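Unasano fitted sheet, pale cream or pale olive. Single and small double.

Updated 26 September 2018. Old page had the wrong depth on it, sorry to anyone who ordered off that.

## What it is

Plain bottom sheet for a flat mattress. Elastic all the way round, not just the corners. No pattern, no piping, no logo on the outside, label is sewn in at the foot end so you can find which way round it goes in the dark. Sold singly. Pillowcases are a seperate listing.

Colour: we list it as Pale. Reads cream in some light and olive green in others, depends on your bulb and your walls. If you need a proper white ask for the Drulter instead, same cut, bit stiffer.

Goes well under blues. Periwinkle on the pale sheet, bed against a white wall, nice and calm:
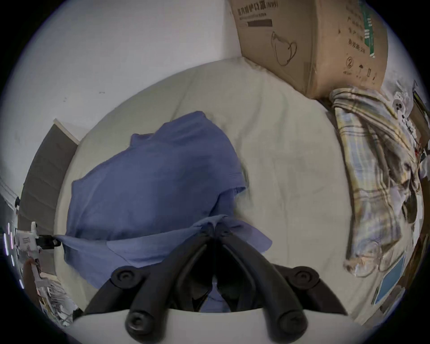
## Sizes and what's in stock

| Size | Depth | Stock |
|---|---|---|
| Single | 30 cm | yes |
| Small double | 30 cm | yes, low |
| Double | 30 cm | back in May |

Depth is the depth of mattress it'll take. Topper counts as mattress! Measure the two together, people forget.

Thinner mattress is fine but you'll get spare cloth underneath, tuck it or leave it. Doesn't ride up.

Double is waiting on cloth from Drevardale. Can put you on the list, no deposit.

## Cloth

- Cotton, plain weave, medium weight
- Washed once before it's cut so most of the shrinking is done
- Soft from the first night, softer by the fifth or sixth wash
- Will crease. It's cotton. If you want a flat hotel look you will have to iron it, or get somebody else to

We did try a non-iron finish on a short run. Didn't like the feel, and it held on to smells. Not doing it again.

## Washing

Everyday wash, ordinary powder. Hotter if someone's been ill, the cloth can take it but the elastic will tire sooner. Line dry if you can. Tumble on low is ok, take it out while it's still a touch damp and put it straight on the bed, saves ironing.

No bleach on the pale. Goes patchy and we can't swap it.

Marks: dab with cold water before you wash. Tea comes out, make-up usually, biro hardly ever.

## Putting it on

1. Mattress a hand's width off the wall if the bed is pushed up against one.
2. Label corner on first, foot end.
3. Opposite corner next, diagonaly. Then the last two.
4. Push the mattress back and smooth from the middle out.

Beds along a wall are a pain, we know. Kneel on the mattress for the far corners. A few creases will be left, they drop out overnight mostly.

## Using the bed as a folding table

Lots of you write in to say this is half the reason you like a plain sheet. Same here. Dark stuff shows up, odd socks show up, and cotton has a bit of grip so piles don't slide off like they do on satin.

How we do it in the shop flat:

- Make the bed first, always. Clean sheet, nothing on it but the washing
- Shake out each shirt or pair of trousers, pull it straight between both ends, lay it down, then fold
- Big things first, while you've got the room
- Finished piles go at the foot 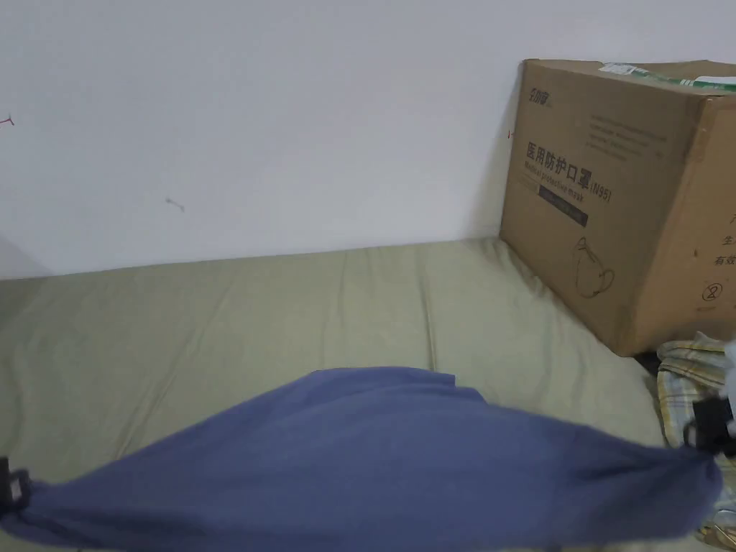 *Blue-purple piece pulled taut over the pale sheet. Box by the wall is medical protective masks (N95), not included.*

Essam Bouazza does our folding and swears by pulling lengthways before you fold anything. Takes the worst of the twist out and half the time you can skip the iron. He can be found on the shop phone most mornings if you want to argue about it.

## Price and delivery

Single and small double same price this month. Ask in the shop or ring, the website basket is still playing up and adds things twice.

Posted in a paper bag inside a card mailer, no plastic. 3 working days as a rule. Collect from the El Idrissi counter if you're near, they hold parcels for 2 weeks then send them back to us.

Returns: unwashed, unused, bag can be opened. You pay the postage unless we've sent the wrong one.

Catalogue no. 108. Please quote it, there's an older Unasano sheet with the elastic only at the corners and the two get mixed up.

## Goes with

- Unasano pillowcase, pale, housewife style
- Drulter flat sheet if you like a top sheet
- Mattress protector, any make, thin one is best under this

Trade orders and anything over ten sheets, ring first so we can check the shelf.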